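Wullness Open Shop
Build-Your-Own Arm, Session 4 handout: routing, reach and what to believe
Revised 8/22/21

1. Before you trust the wiring

The Shek build guide says cable routing is "a ten-minute job." Allow an evening. The guide's drawings show every wire lying flat and straight, and I have yet to meet a wire that had read the drawings.

Look at your own build from the wrist camera before you look at it from the bench. You will see less, at lower quality, and that is all the software gets.

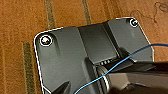 Fig. 1. Wrist view: gray molded plate on the carpet, blue wire crossing in front of the black cylindrical part.

Thin wires are a problem for cheap vision. A person ignores one. A detector may call it an edge, a crack or nothing at all. Write down which of these yours does, with the wire in three different positions. Do not write down what you hoped it would do.

Flalden's page claims its edge finder was tuned on 1,467 frames. It does not say of what. Until it does, treat the number as decoration.

2. Reaching for a ball

A ball looks like the easy case, and it is the one people film. Keep in mind that a ball rolls when touched off center, so a small error in reach ends the attempt. A paddle forgives more but lies low, and the fingers have to get under something.

Log every attempt, including the ones you stopped by hand. A run of 41 tries with 31 kept in the log is a run of 41 tries.
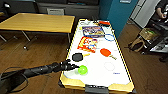
3. Homework

Repeat the reach with the object moved a hand's width to either side. Same gripper settings, same starting pose.

Read the Plostness notes on joint slack, pages 1 to 6. Skip the section on "self-correcting" joints unless you can find the test data. I couldn't.

Bring the raw log, unedited.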